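About Skarkum

Skarkum is a linen hire and laundry firm based in Basau. We supply bedding and towels to guest houses, holiday lets and small hotels, and we wash, press and deliver them on a weekly round.

How we started

The business began in a single unit on Pollock Street with two washing machines and a second-hand van. Our first customers were bed and breakfasts that had no room to dry sheets in the winter. We moved to the present building when the round grew too big for one van, and kept the Pollock Street unit as a store for spare duvets and pillows.

We now look after 89 properties. Most have between three and ten bedrooms. The largest has 39 rooms and takes two deliveries a week from June until the end of the season.

What we do

Customers can hire linen from us or send us their own. Hired sets are made up by bed size and packed by room, so that whoever is changing the beds can take one bag upstairs and find everything in it. Customers' own linen is tagged on arrival and washed separately from the hire stock.

We also offer:

Duvet and pillow cleaning
Table linen for weddings and functions
Repairs to seams, buttons and hems
Short-term hire for owners waiting on new bedding

Collections must be bagged and left at the agreed point by 8 am. Stained items should go in the red bag. We charge for anything that cannot be brought back to a usable standard, and we will send it back to you if you ask.

Our linen

Plain white cotton is still what most customers choose. We also carry printed bedding, including damask patterns on white, and cream items to go with it. Samples can be seen at our front counter, or we can bring them out on the van. 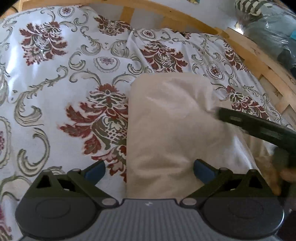
Where we deliver

Our vans cover Basau, Geloritz and the villages along the valley road. Geloritz is served on Tuesdays. Outside this area we can take orders of 62 sets or more, with delivery charged by distance.

Opening an account

There is no joining fee and no minimum term for customers sending their own linen. Hire accounts run for a season at a time. Ask at the counter for a price list and an account form.

Page updated 3 Mar 2023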